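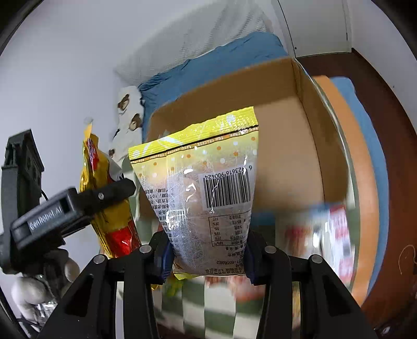
Chapter 4 of this guide covers the grasp segmenter, the part of Plendivia that watches a recording and decides where one grasp ends and the next one begins. If you've already been through the calibration chapter, you have most of what you need, and the rest is mostly a matter of sitting down with a good clip and a cup of something warm. A good clip for learning on is one with a soft, see-through object in it, like the clear snack bag with the yellow-green top held between the two dark blue pads, with an open cardboard box right behind it. Film like that lets the background show through or throws back a bit of glare, and a segmenter left on its factory settings may well decide you've let go when you haven't. Get your settings working on bags and the rigid objects will give you very little trouble.

4.1 Before you start

You'll need Plendivia installed, a finished lens calibration for your wrist camera, and at least one recording that Skivum has already unpacked. Please don't skip the lens calibration, even if you're in a hurry! With a wide lens, straight walls and door frames bend toward the rim of the view, and the segmenter measures jaw opening in corrected pixels. Without the correction, a half-open jaw and a closed one can look a good deal closer together than they should.

Note: The dark round border of a wide lens is masked out for you when the calibration loads. There's no need to crop your recordings first, and cropping will throw the calibration off.

4.2 Loading the clip

1. Open Plendivia and choose Sessions, then Add From Skivum. Large sessions take a while to index, so be patient with the gray bar.

2. Pick your clip and click Attach Calibration. The tool suggests the newest file it can find, which may belong to a different camera, so do check the name.

3. Drag the two jaw markers onto the inner faces of the gripping pads. Aim for the middle of each pad. Screw heads are tempting because they're shiny and easy to find, but they sit on the arms, and the opening you get from them will be off by a fixed amount.

4. Press Track. A thin line should follow each pad through the whole clip. If a line wanders off onto a table edge or a patch of cloth, pause there, drag it home, and press Track again. The tracker keeps everything before your correction.

4.3 Setting the thresholds

5. Open the Grasp tab and set Close Threshold to 50. This is the jaw opening, in corrected pixels, below which the segmenter starts looking for contact.

6. Set Hold Frames to 15. The jaws have to stay steady for that many frames in a row before a grasp is counted. Lower values pick up quick little pinches, and they also pick up every twitch of your hand.

7. Turn on Soft Object. A bag goes on giving way after the pads touch it, so the opening keeps shrinking for a moment, and this switch tells the segmenter to put up with that.

8. Leave Smoothing at 11 for your first pass. You can come back to it once you've seen some results.

Caution: Changing Smoothing clears any hand-made corrections in the Grasp tab. Export them first with File, Save Marks.

4.4 Checking the result

9. Press Segment and wait for the colored bars to fill in under the timeline. Green is held, gray is free, and amber means the segmenter would like your opinion.

10. Step through each amber bar with the arrow keys. Press H for held or F for free. Fast camera moves that smear the background cause a lot of these, and you'll soon get quick at clearing them.

11. When no amber is left, choose Export and pick the Flokton format if you're going on to policy training in Chapter 6.

Note: The text reader is off by default. If you turn it on to name objects from their packaging, look over the labels before you export. It will happily read a barcode number as a product name, and printed phone numbers end up in the labels too unless Hide Numbers is checked.

4.5 If something goes wrong

Error 910 at step 9 means the calibration and the clip have different image sizes. Go back to step 2 and attach the right file.

If every grasp comes out split in two, raise Smoothing a little and segment again. If two grasps run together, lower Hold Frames first and leave everything else alone until you've seen what that does. The Majumder filter, under Advanced, is worth a try on very shaky clips, though it's slow on older laptops.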